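Setting Up the Pedeck Hand Gripper Without Losing an Afternoon

The Pedeck is a hand-held gripper for people who want to teach a robot arm a job by doing the job themselves. You squeeze the handle, the fingers close, the camera on top records it, and later a robot has to live with your habits. The kit costs $348 if you print the plastic parts yourself and $520 if Pedeck prints them for you. I paid the $520. I have a printer. I also have a history with that printer.

These steps cover the fingers and the jaw opening, where the official guide gets brief. The guide is dated February and has one drawing of the whole finger assembly, at the size of a postage stamp.

What you need

The finger bag and the pad bag from the kit
The hex key from the kit, or a better one
A ruler with millimeters
A table you don't mind leaning on

Step 1. Sort the screws

There are two lengths and they look the same until you have used the wrong one. Lay them side by side on a sheet of paper. The short ones hold the pads. The long ones hold the finger arms to the body, and if you drive a long one into a pad you'll feel it bottom out, followed by a small crack, followed by an email to support. Siu-ming Lau at Pedeck answered mine in an hour and was very decent about it.

Step 2. Mount the finger arms

Fit both arms before tightening either. Start every screw by hand, two turns, then snug them up a bit at a time, going back and forth between sides. Squeeze the handle as you go. If one finger lags behind the other, loosen its arm and let it settle.

Step 3. Fit the pads

Pads are sold as a pair and marked L and R on the back, in raised letters that vanish once the part is installed. Check first. Tighten until the pad stops wobbling and then stop too.

Step 4. Check the opening

Release the handle all the way and measure between the pads at the tips. Mine came to 90 mm. Under 70 and the return spring is probably hooked on the wrong post, so open the body and move it over by one. Then hold the gripper above a bare patch of table and look down past the fingers. The pads should lean in toward each other by the same amount.

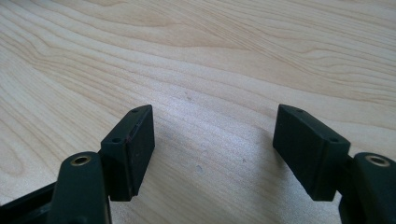

Jaws open over the tabletop, with a brass insert in the top of each finger arm.

Step 5. Close on something soft

Use a folded dishcloth. Both pads should touch it at the same moment. An egg is a more exciting test and I can't recommend it.

Is it worth the money?

Mostly. The Navo is cheaper and feels it, with a trigger like a supermarket litter picker. My friend Amnuay Tanasarn swears by the D'Amico, but he also owns the carrying case for it. The Pedeck sits well in the hand and spare pads ship quickly. I'd knock off a point for the manual and half a point for the bag of zip ties, which no step ever mentions. I have kept them in a drawer in case one does.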